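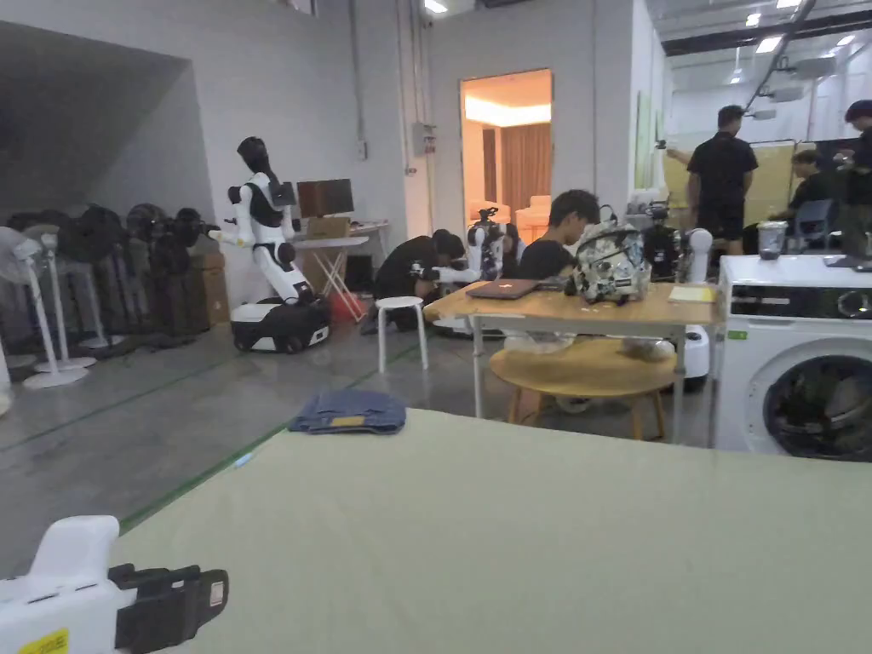

Figure 4. The demonstration hall during the open day, with the humanoid on its wheeled base to the left, the work table in the middle and the washing machine on the far right.

4.2 The open day at Skalcombe

The second part of the study took place in our own hall at Skalcombe on November 2, 2022. We had already shown the Skamia system to small groups in August, always with one task and one operator, and the comments we collected then were polite and rather thin. For the open day we wanted visitors to walk among the machines while people were working on them. Figure 4 gives a fair idea of the result: one person is down on the floor at a white robotic arm, another sits behind the table with the laptop and the notepad, and household things such as the row of standing fans and the pair of folded jeans share the room with the robots.

We were delighted by the turnout. A total of 584 people signed in at the door, against 2000 invitations sent to homes in the area, and 40 of them agreed to a longer talk with us after their tour. Each tour lasted 19 minutes and followed the same route (door, laundry corner, table, humanoid, sofa room), although guides were free to stop wherever a group had questions. Most groups did stop, and often!

The laundry task drew the liveliest talk by far. Visitors wanted to know how a robot can tell the inside of a sleeve from the outside, what happens when a sock sticks to the drum, and whether it could learn their own way of folding. Several asked to try a hand-held gripper themselves. We had planned for this only loosely, and the queue soon reached the door, so from the second hour we ran two turns at once. Those who had held a gripper gave longer and more detailed answers in the talks afterwards, and they were also more forgiving of slow movements. One visitor told us, "I thought it was being lazy until I tried to pick up the trousers."

The humanoid drew people in a different way. Children went straight to it, while many adults hung back and watched the arms from the far side of the table. Questions here were about safety, price and noise, and the guides from Istach, who had worked with the base for longer than we had, answered most of them.

Talks were coded with the scheme of Deák, described in Section 3, with one change: we split the label "trust" into trust in the machine and trust in the people running it. The second of these came up far more often than we had expected, and we return to it in Section 5.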